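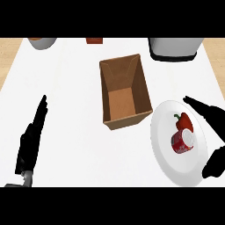 ## Learning stick at 41, is it worth it?

**clutchfoot_311** · 2018-06-15

Two lessons in with the Bestthorpe school and I LOVE it! Stalled four times on Skullon Hill and still drove home grinning (in my automatic, sadly). Has anyone else here switched this late?

**mapleshift**

Yes! I learned in my dad's 1981 pickup, and then my wife took it up 20 years later. Find an empty lot and practice just the clutch, no gas at all. Best hour you'll spend!

**Grakeck Gary**

Gotta disagree with maple. No-gas drills teach you a habit you have to unlearn on hills. My instructor put me on slopes on day one and I'm glad she did.

**mapleshift**

On day one?? I'd have rolled into the mailbox. You need to feel the bite point first, then add hills.

**clutchfoot_311**

Ha, my instructor is on Gary's side, but I'm trying the lot this weekend anyway. Road test is in October. Any tips for the Nwankwo Street roundabout?

**Grakeck Gary**

Second gear, look left early, and don't rush. You'll do great!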